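읽는 시간 2분

겨울철 셋집 안전 점검표 (제가 쓰면서 고친 버전)

12월에 Neltport로 이사 오고 나서 집을 한 번도 제대로 안 살펴봤더라고요. 그래서 2023년 1월 11일에 마음먹고 하루 종일 돌아다녔습니다. 칸마다 제 잔소리도 같이 적어둘게요!

[확인] 연기 감지기 시험 버튼
현관 쪽은 귀가 찢어질 만큼 잘 울렸고, 침실 쪽은 조용... 건전지 갈아 끼우니 바로 살아났어요. 건전지는 미리 사두세요.

[확인] 보일러 압력과 배기통
압력은 정상. 배기통 이음새는 제 눈으로는 멀쩡한데 자신이 없어서 Indberg 기사님을 불러놨습니다.

[보류] 멀티탭
책상 뒤에서 멀티탭에 멀티탭을 꽂아 쓰고 있었네요(부끄럽습니다). 전기난로는 벽 콘센트로 옮겼고, 나머지는 긴 걸 새로 사면 정리하려고요.

[확인] 부엌 소화기
압력 바늘은 초록색 칸. 다만 싱크대 맨 안쪽에 처박혀 있어서 문 옆으로 뺐어요. 급할 때 냄비부터 꺼내고 있을 수는 없잖아요.

[확인] 테이블과 선반 흔들림
손으로 꾹꾹 눌러보고 옆으로도 밀어봤습니다. 책장 하나가 앞으로 살짝 기울길래 벽 고정쇠를 달았어요. 쟁반이나 컵처럼 자주 쓰는 것들은 손이 편하게 닿는 높이에 두고, 무거운 접시는 무조건 아래 칸!

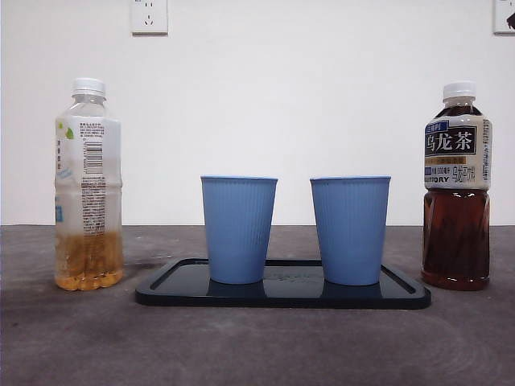 Naledi Shezi 님은 댓글에서 책장 고정쇠는 한 번 달고 끝내지 말고 철마다 나사를 다시 조여보라고 하셨어요. 석고벽이면 나사가 조금씩 헐거워진다고, 본인 집 것은 손가락으로도 돌아갔다고요. 듣자마자 달려가서 다시 조였습니다. 이 항목은 표에 새로 넣었어요.

[불합격] 욕실 바닥 미끄럼
매트 뒷면 고무가 다 삭아서 쭉쭉 밀려요. 버렸고, 새 매트 올 때까지는 맨바닥으로 버팁니다.

[확인] 창문 잠금장치
베란다 쪽이 뻑뻑해서 윤활제를 뿌렸더니 부드러워졌어요.

[보류] 일산화탄소 경보기
아직 없습니다. Mukus 제품이랑 Arnaud 제품을 놓고 고민 중인데, 써보신 분 계시면 알려주세요. 기사님 오시기 전에는 꼭 달아두려고요.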